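Tuesday, late

I finished the ninth episode of the drama tonight, so now I am in the bad position of waiting together with everybody else. Until this evening I had always one more to watch. The new episode comes on Friday after nine in the evening, our time, and the subtitles some hours later, if the translators are in a good mood.

I must write down what I think before I read the forum, which will change my opinion. The younger sister is not guilty. She lied about the letter, yes, but the way she put down the phone in the kitchen was not how a guilty person does it. I went back and watched it 3 times. The actress does very little with her face and I like her for this. In her last drama she cried in each episode and I stopped in the middle. 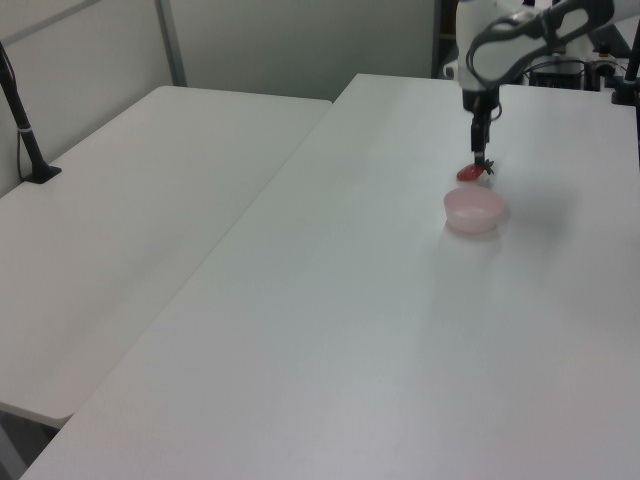

A strawberry and the pink bowl.

The magazine from Gaken came in the post too, the June one, with the interview and four pages from the set. I paid 615 crowns with the postage and I will not say this number at home. My Japanese is still slow. I read the interview with the dictionary for over an hour and understood that they filmed the night street in Ota, in real rain, and that the main actor had a cold. In the photos he wears a big coat between the takes and looks like my uncle at a bus stop.

On the forum my post about the music has 997 views and two answers. One answer says I am wrong about the piano. I don't think I am.

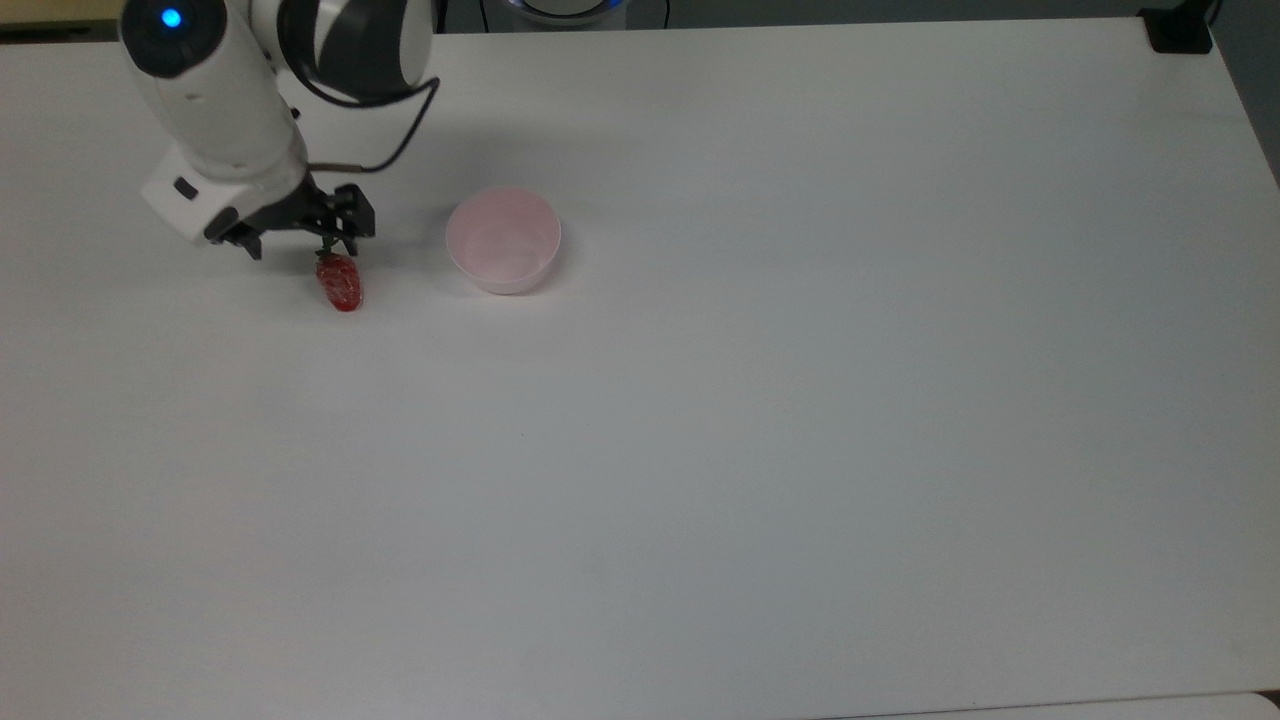 White arm with the small blue light.

At the lunch break I walked up to Skála and listened to the opening song on the way, there and back. Skusteck was quiet and the bakery was closed again. I tried to sing the second verse and a dog looked at me.

For Friday I should buy tea and finish the ironing before, so that I can sit down without a bad conscience. I also want to see the first episode again, because I believe the letter is already on the table there, under the newspaper. If it is there, the mother knew from the beginning. Now I go to bed, it is almost one.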